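Grocery Floor mailing list
From: Wayne Lockwood
Date: 25 Sep 2022
Subject: Re: [grocery-floor] Shelf work after the reorder system

Derek Cheetham wrote:
> We are a co-op of 17 stores and our board is looking at Semumier for
> automatic ordering, with a robot for the backroom to be added later.
> The salesman says the floor staff will "only need to top up". I have
> been on the floor too long to believe that without asking. For those
> who already live with it: what did your people stop doing, and what
> do they do now instead? Did anybody lose hours? I am not so much
> interested in the sales numbers.
>
> Derek
> Mapplebeck

Dear Derek, dear all,

I can answer for our store in Lundley, where we have Semumier since last November. I am shift lead for dry goods and snacks. English is my third language, so please ask again if something is not clear.

First, what stopped. We do not count any more and we do not write orders. Before, one person per shift walked the aisles with the clipboard and wrote what was low. Now the system takes the sales from the register and the deliveries from the supplier and makes the order in the night. In the backroom we have a Flukavgate picker. It is an arm on a rail, and it takes the cartons from the rack and puts them on a cart in the order of the aisles. In the morning the cart is ready and the list is printed. This part works well, and my back is thankful for it. We used to lift the rice and the oil by hand from the top rack, and I do not miss that.

What did not stop is everything from the cart to the shelf. The arm can handle a carton. It cannot handle a bag of sev. We had a technician from Flukavgate here for two days to try with soft bags, and after this he told us to continue by hand. A bag has no corners to hold. If you push it from the back it bends, and if you push it from the top it falls on its face. So you hold the front with one hand and work next to it with the other.

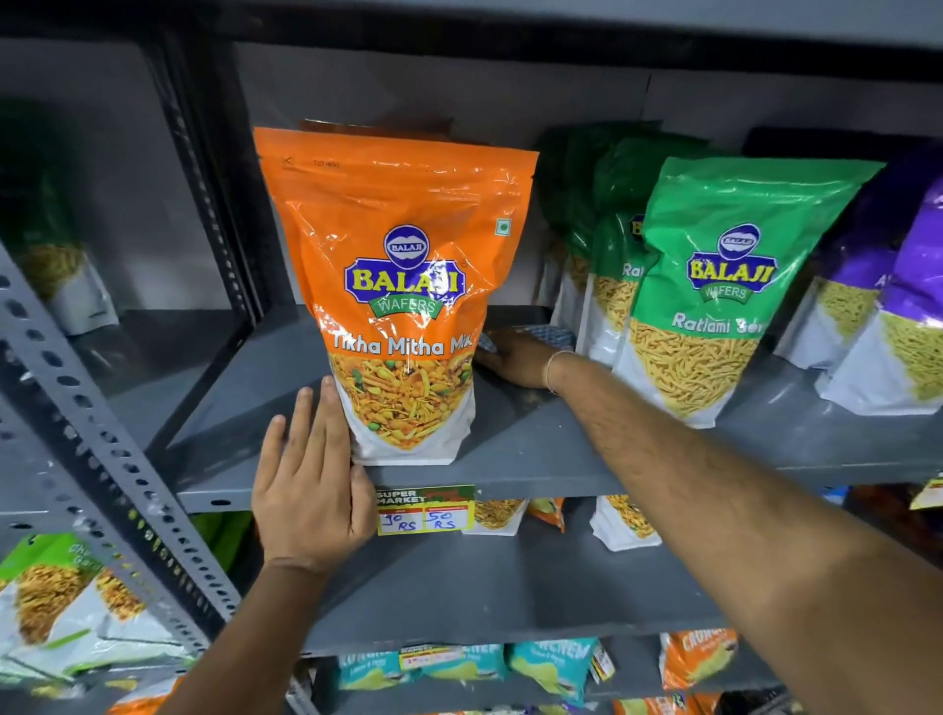
Snack aisle, Balaji shelf. One hand on the Tikha Mitha Mix, the other on the shelf beside it, Ratlami Sev to the right.

The second thing that did not stop is the prices. You see on the shelf edge the yellow and green label with 90 RS and 50 RS, written by pen. The system knows the price in the register, but it does not know what is written on the shelf. When a price changes, a line is printed on the morning list, and a person must go and write a new label. Electronic labels were in the first offer and our owner took them out. I think it was a mistake, but it was his money.

Now to your question about the hours. We were nine on the floor and we are now eight. One colleague retired and was not replaced, so on paper nobody lost the job. But the hours moved. The ordering was done in the afternoon, by the older people mostly, and it was the quiet part of the day when one could sit. Now nearly all the work is in the early morning when the cart comes out, and it is all standing and reaching. Two of my colleagues with children had to change shift and it was not easy for them. I would talk about this before you sign, and with the people themselves.

There is also a thing which I did not expect. When we wrote the orders ourselves, we knew the aisle. We knew that the mixes go before a holiday and the plain sev goes all year. New people do not learn this any more - they follow the list. When the list is wrong they do not notice. In spring the system thought we had 61 bags of one mix, and the hook strip behind the pillar was in fact empty for over a week. A customer told us. After that I asked for permission to walk the aisle once per shift and correct the stock by hand in the tablet. It costs about 20 minutes and we were allowed to keep it. If your contract says that only the office may correct the stock, please try to change this.

For the training, we had one afternoon for the tablet, and for the picker only the safety part: where is the yellow line, where is the stop button. I would ask for more. When the arm stops with a carton in the air, we must call the hotline and wait, and the cart is half full.

I can send you our morning list if it is useful, I need only to remove the supplier names first.

Best regards,
Wayne Lockwood
Lundley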